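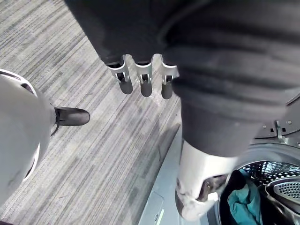

Can you leave the door of a front loader open between washes?
You can, and it's the simplest way to stop the drum smelling, so long as small children and pets can't get inside and nothing heavy gets hung on the door.

Home Forum > Laundry and Utility > Washing machines

Door open or door shut? (and carpet round the machine)

mrs_pegbag
24 March 2020
Hello all, been reading for ages but first time posting. We moved into a rented house in Flunthorpe in September and the washing machine stands on carpet, next to more carpet. It's a grey front loader, fairly old I think, works fine. But the towels come out smelling of pond. I've got plenty of time at home at the moment so I'm determined to sort it!

My mum says shut the door or you'll wear the hinge out. My sister says leave it wide open. I've been doing a bit of both which probably helps neither. Also is the carpet a problem or am I fretting over nothing?

tumbledry_terry
Open. Always open. I had the pond smell for a year in our last place and it cleared up within a fortnight once I stopped shutting the thing. Wipe the rubber seal as well, especially the fold at the bottom, you'll be horrified. Then run it empty on the hottest wash it's got.

Nell of Hunville
Agree about the seal but I'd say ajar, not wide open. My neighbour Juniper Calloway had hers flat back against the wall day and night and her grandson used to lean on it while he put his wellies on. The hinge dropped and the door wouldn't catch. 88 pounds to have it put right, and that was a mate of her son's doing it cheap.

tumbledry_terry
That's a grandson problem Nell, it's not a door problem! A hinge is a lump of metal held on with screws. It isn't going to sag from sitting there with nothing on it.

Nell of Hunville
Well it did sag. You've not met him, he's a big lad. All I'm saying is a couple of inches lets the air in just as well and you're not walking into it with the basket.

oldsocks
I'm with Nell on the couple of inches. We hang a flannel over the edge so it can't swing shut. Been doing that so long I couldn't tell you who started it.

mrs_pegbag
Thank you! Just been and had a look at the seal. Terry you were right, I am horrified. Two hair grips, a five pence piece and something that might once have been a tissue. Wiped it all round with warm soapy water and the cloth has gone straight in the bin.

Anybody on the carpet though?

W. Schumacher
I fitted kitchens and utility rooms out of Costville for a good many years, so I'll take the carpet. I don't like it. The machine can sink unevenly, and if it isn't level it'll bang about on the spin. On some machines the gap underneath matters for air as well, and a thick pile will fill it. Worst of it is a slow leak, which you won't see on carpet until it's been going for weeks. If it's your own house, cut the carpet back and put something hard down. If it's rented, ask the landlord first. A stiff board under the machine would be the next best thing, cut a bit bigger than the feet all round, and then get the spirit level out.
Wendell

biscuit_tin
Disagree a bit there Wendell, sorry. Ours has been on carpet in the back room for as long as we've had it and it's never shifted. It's an Espinoza and it weighs a ton. Mind you the carpet is that thin cord stuff, so maybe that's why we get away with it.

W. Schumacher
Cord's a different matter from anything with a proper pile. I'd still slide a hand along the skirting every so often and feel for damp.

biscuit_tin
Just did. Dry as a bone :) Found a sock though.

mrs_pegbag
Ours has definitely got some pile to it. I'll email the letting people about a board. Is it an expensive job?

W. Schumacher
It shouldn't be. Last one I had cut was 56 pounds and that was with me being fussy about the edges. You'll want two people to walk the machine onto it. Water off first and the plug out, and don't lift it by the door!

Nell of Hunville
See, Wendell's worried about the door too.

tumbledry_terry
He said don't LIFT it by the door. Completely different thing.

fiona_whites
Can I just throw in that it might be your powder? I used to use liquid and cool washes for everything and the drum got a sort of film on it. Went over to powder for the towels and a hot wash now and again and haven't had a whiff since. Also don't stuff it! Towels want room to flop about. I know it's tempting to get it all done in one go.

oldsocks
And clear the filter, if nobody's said. Usually behind a little flap low down at the front. Put a baking tray and an old towel down before you open it, doubly so on carpet. I didn't the first time and we had the windows open for days.

mrs_pegbag
Oh I'd never even thought of a filter. I've been stuffing it as well Fiona, guilty as charged.

So the plan is: filter tomorrow with the baking tray, then a hot wash with nothing in, then a small load of towels with powder. Door ajar with a flannel. Sorry Terry, Nell's swung it, I've got two boys and they both lean on things.

tumbledry_terry
I'll allow it. Pull the drawer out as well while you're at it, ours was black at the back. An old toothbrush gets into the corners.

mrs_pegbag
Quick update. The filter had a hair bobble in it and a good cupful of grey water, which the tray caught, so thank you oldsocks. Towels are on the line now and they smell of towels. Letting people say they'll "look into" the board.

Nell of Hunville
Keep on at them love. Ring, don't email.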